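The Case Against the See-Through Bag

Astwood Letters, 11/22/18
By Birdie Zamora

Every fall the clear bag comes around again, and every fall someone tells me it will change how I keep my things. You'll see what you own, the pitch goes, so you'll stop losing it. I have owned enough of these bags to doubt it.

My cousin in Whitfield swears by hers. She has them for socks, for batteries, for the cords that go with things she gave away years ago. When I asked her for a battery last December, she opened 4 of them before she found one. She could see into every bag. What she saw was a pile.

I'll grant that the soft kind looks better than the old zippered kind. The trim does most of that work. A pale edge around the top makes plain plastic look like something from a nicer store, and I suspect it is there mostly to be looked at.

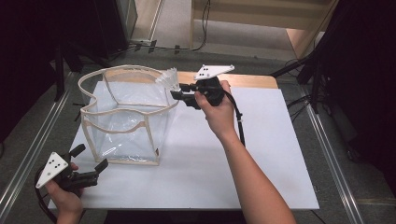 Clear bag with a wavy cream edge, set out on a white board.

Then there is the question of shape. A cardboard box has one and keeps it. A soft bag has whatever shape it feels like having that day, and you end up fussing with the top before you can put anything in. Demetrius Ambrose, who ran the equipment closet at the Narncombe gym for 11 years, told me he gave up on soft bags in his second season. He went to plastic tubs with lids. They were ugly, they stacked, and people put the rackets back.

His view is that a container should take one hand to use, since the other hand is usually full. I think he's right, and it rules out a great deal of what is sold to tidy people.

The defenders say small sports gear is the perfect match. It's light, it won't tear anything, and you can tell at a glance what you have. Fine. But a white shuttlecock in a clear bag on a white surface is not much of an advertisement for seeing at a glance.
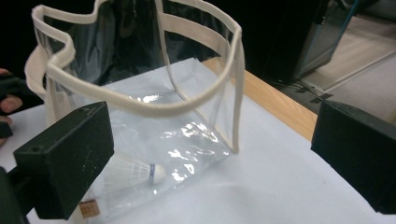
One shuttlecock in the bottom of the bag.

I had a whole bag of them once, bought for a backyard net we put up twice. I could see them every day from the hall. It did nothing for my game, and after a while I stopped noticing them, the way you stop noticing a calendar.

A reader in Zeltby wrote to say that I should try labels. On a clear bag! If I have to write on it what's inside, I'd like to know what the plastic was for.

I'm keeping two of mine, for the beach, where sand shows and can be shaken out. The rest are going to my cousin, who has asked for more.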